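### 4.2 Rest days and midseason moves

The most exciting pattern in our data concerns players who change clubs partway through a season. We followed 12 guards in the Hetora league, nine of whom moved before the playoffs, and logged 1672 possessions from their first games with the new team. Passing came back quickly – far sooner than we had dared to hope! Defensive switching took much longer, above all at Stinine, where the coaches run a very busy scheme.

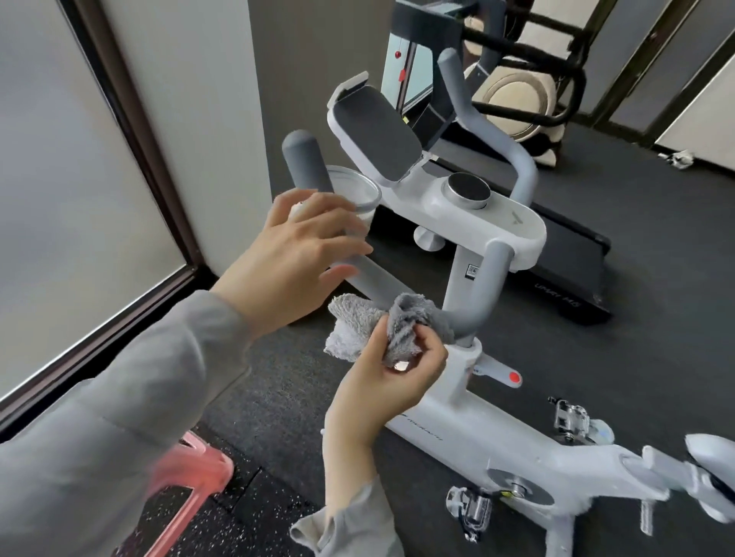

**Figure 3.** Wiping down the handlebar of an exercise bike in a home gym.

Players who joined in August, with a full training camp ahead of them, showed no such gap. Tshabalala (2000) found much the same thing for forwards, and it is a real pleasure to see that early result hold up in a faster game. Engelbrecht's coding sheet let us split switches into called and uncalled ones, and nearly all the trouble sits in the second group. Arier, the one club that pairs each new guard with a veteran – on the court and in film sessions – had the fewest missed switches of all.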